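About Kesulcombe

Most company pages like this one open with a story about a kitchen table and a dream. We had an office with bad heating and a client who had been sold the wrong insurance twice in the same year. She asked us to read her policy and tell her in plain words what it covered. It took us an afternoon. The answer was a good deal less than she was paying for.

Kesulcombe reads contracts for people who don't have a lawyer on call. Leases, service plans, warranties, gym memberships, moving quotes, the agreement you clicked past when you bought the dishwasher. You send us the paper, we send back two pages saying what you are agreeing to, what it could cost you and which parts we would push back on. We are not a law firm and won't pretend to be one. If your problem needs an attorney we say so on the first page and you don't pay for the second.

Why we are suspicious

We opened in 2000, when the big promise was that the internet would make fine print go away. Everything would be clear, because customers could compare. What we got was longer fine print. The shortest lease we keep on file is 7 pages. The longest is 60, and it is for a parking space.

We have also sat through a lot of sales pitches for "simple language" contracts. Some are better. Many have a friendly summary at the top and the same old terms underneath, plus a line saying the summary doesn't count. We read the part that counts.

The same goes for software that claims to do our job. We tried a product called Zemell for most of one spring. It was quick and it was polite, and it told us a renewal clause was "standard" when that clause locked a bakery into another full term. Standard, maybe. The baker still wanted to know. We don't use Zemell now, though we would look again if somebody showed us a version that reads the schedules at the back.

Who we are

Syafiqah Lumbantobing runs the reading desk. She came to us from the claims side of a furniture warranty company and has a low opinion of the word "lifetime." Every report goes past her before it goes to you, and she sends plenty of them back. Our office is in Skondport, up the stairs next to the hardware store - the bell works if you lean on it.
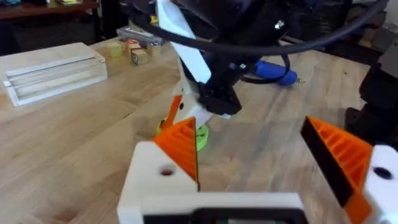

What we don't do

We don't take referral fees. A company called Chin once offered us a payment for every customer we steered to its home repair plan. We read the plan and said no, and we'd have said no if the plan had been good.

We don't promise savings. You will see other services claim that they save the average customer some large amount, and we'd like to know how they worked that out. Sometimes we read a contract and it is fine. You have paid us to hear that it is fine, and some people are annoyed by this.

We don't give badges or seals of approval to businesses. Companies ask. A seal says something about the day it was handed out, and terms change overnight.

Sending us something

Scans, photos and paper copies are all OK, as long as every page is there - including the blank-looking one with the small gray type. Reports normally go out within 2 working days. Leases and anything with attachments take longer, and we will tell you how long before you pay.

Our prices are on the fees page, along with our own terms. They fit on one sheet. Please read them anyway.

Page last changed August 7, 2021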